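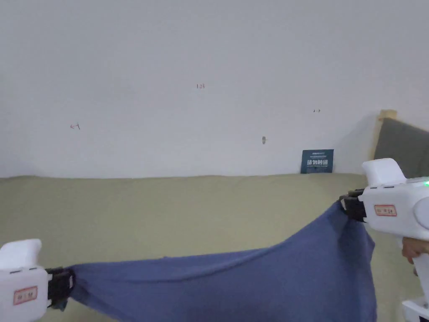
チケット:布を張る工程で右手の開閉値が記録に残らない
プロジェクト:Mirodora(布物ハンドリングの実演収集)
状態:解決済み、経過観察中
優先度:中

■ 最初の報告

手持ちグリッパー2台での布の実演収集、1月に入ってからペースがぐんと上がっています! 青い布の両端をつまんで宙で張る工程は特に好調で、見ていて気持ちいいくらい張りがそろうようになりました。ところが、Skunine(収集ソフト)で書き出したデータを再生すると、右グリッパーの開閉値が途中から動かなくなっている回があります。映像では爪がちゃんと布を噛んでいるのに、数値のほうは開いたまま。左は全部正常です。

昨日の午後に録った40本のうち、4本で発生。どれも布を張りきったあたりから値が固まっています。学習に回す前に直したいです。

■ 環境

・グリッパー:左右とも同じ型、ファームウェアも同じ版
・収集ソフト:Skunine(先週の更新を適用済み)
・変換と検品:Dreva
・場所:ベッドの上、壁に向かって立って作業
・対象:青系の柔らかい布。張ったあと、たたむ工程に続く

■ 試したこと

1. 右グリッパーの再起動
 起動後の数本は正常。そのあと再発。表示灯は緑のままなので、ランプだけ見ていると気づけません。

2. 左右の入れ替え
 登録を入れ替えて、右で使っていた個体を左手に持ってみました。すると今度も「右」の値が固まる! 個体の故障ではなさそうです。ここで一気に面白くなってきました。

3. 布なしで開閉だけ繰り返す
 10分続けても再現せず。空振りです。

4. 布をつまんで、張らずにぶら下げるだけ
 再現せず。

5. 布をつまんで、張ったまま静止
 出ました。静止がおよそ2秒を超えると、右の値の更新が止まります。短く切り上げた回では一度も出ていません。

■ 返信(収集ソフト担当)

切り分けがとても丁寧で助かります! 5番の結果でほぼ見当がつきました。先週の更新で、値に変化がないときは送信を間引く処理を入れています。左右を同じ待ち行列で扱っていて、両方が静止すると、あとから登録された側(右)の再開通知を取りこぼしていました。布を張って止める動作は両手が同時に静止するので、条件にぴったりはまります。

当面の回避手順です。

・設定画面の「送信の間引き」をオフにする
・左右とも接続し直す
・本番前に試し録りを1本。張って止めて、離すところまで入れる
・Drevaで開閉の波形を開き、離した瞬間に左右とも値が動いているか見る

ファイルは少し大きくなりますが、変換時間はほとんど変わらないはずです。

■ 追記(報告者)

回避手順で録り直しました。波形、きれいです! 張っている間は左右とも閉じた値でまっすぐ並び、離したところで両方すっと立ち上がります。静止を長めにした回も問題なし。

ひとつ収穫がありました。波形を左右重ねて見ていたら、右手のほうが布を多めにつかみがちなのに気づきました。端をつかみすぎると手元に縦の大きなたるみが寄って、次のたたみに入りにくくなります。これも実演のばらつきとして残す価値はありそうですが、区別できるように「深づかみ」のタグを足したいです。Poojaryのラベル表に追加しても大丈夫でしょうか?

■ 返信(データ担当)

タグ追加、大賛成です。Poojaryには登録しておきました。つかみ方の違いが後工程にどう響くか、前から見てみたかったところなので楽しみです。

不具合の出た4本は削除せず、「右開閉値欠損」の印を付けて学習対象から外してください。映像は無事なので、布の輪郭抽出の確認用に使います。残りはそのまま通して構いません。

■ 対応まとめ

・原因:送信の間引き処理で、両手静止後の再開通知が漏れる
・回避:間引きをオフ、接続し直し、試し録りで確認
・恒久対応:左右の待ち行列を分離(次の版に入る予定)
・データ:該当分は印を付けて除外済み

■ 未完了

・次の版が出たら、間引きをオンに戻して5番の手順で再試験
・Drevaの検品に「映像は閉、値は開」の食い違いを拾う項目を追加
・深づかみタグの付け方、判断に迷う回の見本を集める

修正版が届いたらすぐ試します。布の種類を増やす準備も進めているので、次は厚手のものでも同じ確認をやってみますね!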